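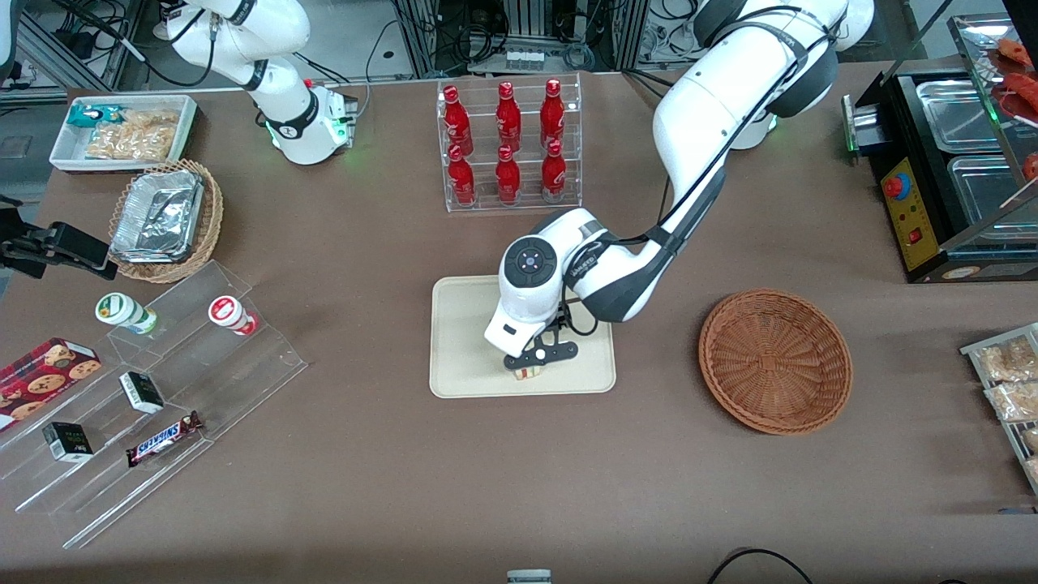
Snack counter kit from Zimeo, worth it?

jolene_n
So my boss wants to put one of these two-arm counter kits in our break room market and I'm the lucky person who has to write it up. It's the Zimeo package: two arms, wrist cameras, setup and training included, leased by the month. I've got the demo unit until Tuesday. Has anybody here lived with one for longer than a trial? I'm mostly wondering about the acrylic steps, because our stock is a mess of shapes (candy bars, little cartons, yogurt drinks, a big flat box of cookies) and I don't want to buy special shelving on top of everything else.

grimur_th
We've had ours since May. Clear acrylic is the part I'd argue about with the sales guy. Glare bugs the wrist camera, at least under our lights. I ended up swapping in a matte stand from Ikano and my missed picks went way down. Small boxes lying flat in a channel were the worst for us.

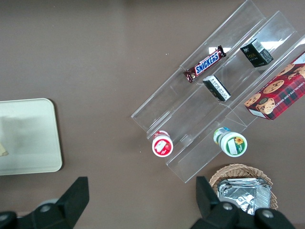

Re: acrylic

annapurna_t
Gotta disagree with Grímur! We run the clear stands at Briscombe and they've been fine, but we're strict about how stuff gets loaded. Candy bars go along the channel, drinks stand up at the low end, and nothing hangs over into the next row. The cookie box is what I'd worry about, Jolene. Ours used to lean over the dividers and I finally moved it to a wire rack.

grimur_th
Sure, but then you're paying a person to keep the shelf pretty for the robot. Kind of defeats the point for me.

annapurna_t
You'd be straightening it for customers anyway! It takes me 5 minutes in the morning.

jolene_n
Okay, this is super helpful, both of you. Grabbed another one from the wrist camera with food on the tray.

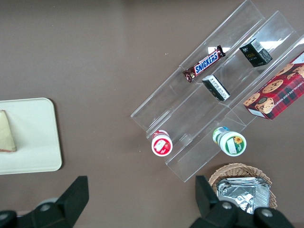 Wrist view, Snickers up top, tray over on the left

brynhildur_l
What does the lease cover for fingertips? We looked at Tse too and their quote was cheaper until you added the spare parts. Also ask how many new items you get to add before they charge you. We were told 21, and we stock way more than that.

jolene_n
Ooh, I hadn't asked about either one. Emailing them now. I'll post what they say, and the lease terms too if they let me.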